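Print this article | E-mail this article

4. Observations from the open day

4.1 Setting and procedure

The second of our field visits took place at the Erard works on 2 Apr 2018, when the site was opened to suppliers, local colleges and residents. The demonstration of the two-armed humanoid formed one part of a longer programme, which also took in the paint line and the training rooms. Visitors were admitted to the demonstration area in groups of no more than 15, and each group remained for a single showing. In total 1,203 visitors signed the register at the main gate. The number who attended the demonstration was not recorded separately, and we make no estimate of it here.

The task chosen by the hosts was the handling of stored goods between shelving and an open bin. It had been selected by the Ladutar team after the trials held in November, in which small rigid parts had proved too easy to be of interest to a general audience. Moulded items with curved surfaces were preferred. They offer few flat faces to the fingers, and the approach of the hand must be adjusted for each piece. Shelving, bin and packaging were of the kind in daily use at the works. Figure 2 gives the view from the head of the robot during one of the showings.

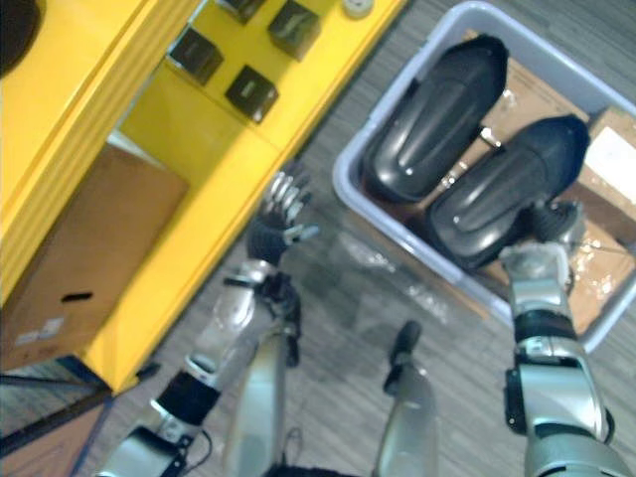 Figure 2. Right hand in contact with one of two black items in the grey bin; left hand open. Yellow shelving at left.

The commentary was given by Nhi Tạ of Quách, who had agreed a written outline with the hosts beforehand. She spoke for the first part of each showing and then took questions while the work continued. We consider this arrangement to have been of some importance. In our earlier visit to Geten, questions were held back until the machine had been switched off, and the discussion turned quickly to cost and to employment. At Erard a larger share of the questions concerned the task itself: how the hand finds the edge of an item, whether packing material gets in the way, and who decides the order of work.

4.2 Responses of visitors

We approached visitors as they left the area and invited them to take part in a short interview. Of those approached, 17 agreed. Most described the pace of the work as slower than they had expected. Several added that the slow pace had helped them to follow it. Two respondents with experience of warehouse work compared the reach of the arms with their own and remarked on the height at which bins are usually placed. Their comments are taken up again in Section 5, where the question of bin placement is treated at greater length.

The interviews were brief and were held within sight of the hosts' staff, which may have discouraged criticism. The respondents were also self-selected. The findings should therefore be read together with those from Geten.

Reader comments

R. (college tutor): I brought a group to this open day and agree about the questions. Ours wanted to stay for another showing and were told the groups were full.

Packer_North: Could the authors say how high the bin was set? Section 5 talks about placement but I found no measurement.

M.L.: The outline used for the commentary would be useful as an appendix.

Print this article | E-mail this article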